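Kestex Pastel Cylinders: README

Last updated September 23, 2024
Kept by Kaj Thoroddsen, with plenty of help from Preben Ingvarsson

What's in here

Kestex is a collection of pictures of little coloured cylinders on a plain grey surface. I love these things. They roll, they tip, they catch the light in ways a cube never will, and a pale one can look like three different colours depending on which way its end is facing. There are 321 pictures in this release, sorted into 28 layouts, and I've had a great time putting it together.

You're welcome to use it for colour work, shape work, teaching a class how shadows behave, or just as something nice to flick through.

Folders

layouts/ has one folder per layout, numbered from 1 to 28
notes/ has a short text file for each layout, in my own words
colours/ has the colour names and the spellings we settled on
old/ is the first batch from December, kept so that earlier links still work

The old folder holds 71 pictures and isn't part of the 321. Please don't mix the two. The naming was different back then and you will get doubles.

Colour names

We use everyday names: yellow, mint, light blue and so on. Preben wanted "pale green" for mint, and we went back and forth on it for longer than I'd like to admit, but mint won. If you're merging with the Bultska set, theirs is called "soft green" and you'll need to rename it yourself.
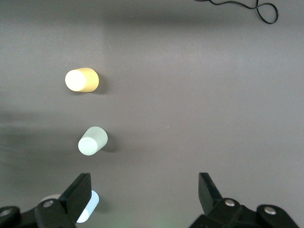 Names go by the side of the cylinder and never by the end. A flat end facing the light can wash out to nearly white, and if you sample your colour from there you'll decide that half the collection is cream. Take it from the curved body, a bit away from the brightest strip. Yellow is the worst for this (and the prettiest, in my opinion!).

Lying and standing

Every cylinder in a notes file is marked as lying or standing. For lying ones we also give the lean, as a plain word: across, up-down or slanted. I did try using angles at first. Two of us measured the same layout and disagreed often enough that I went back to words, which are far more pleasant to write anyway.

Partly hidden pieces

If any bit of a cylinder shows, it gets a line in the notes, with "part" after the colour. So a light blue one that's mostly covered is written "light blue, part". Please keep those lines if you make your own version. They're some of my favourite pictures in the whole set.

Known problems

Layout 9 has two notes files. The one ending in b is correct.
Shadows aren't labelled anywhere. Kárason has a script for that and I'd be thrilled if someone got it going on this set.
"Grey" is spelled "gray" in a few of the old notes. Search for both.

Changes

1.2: renamed the mint files, fixed the lean in layout 21
1.1: added the colours folder
1.0: first proper release, moved over from Dralton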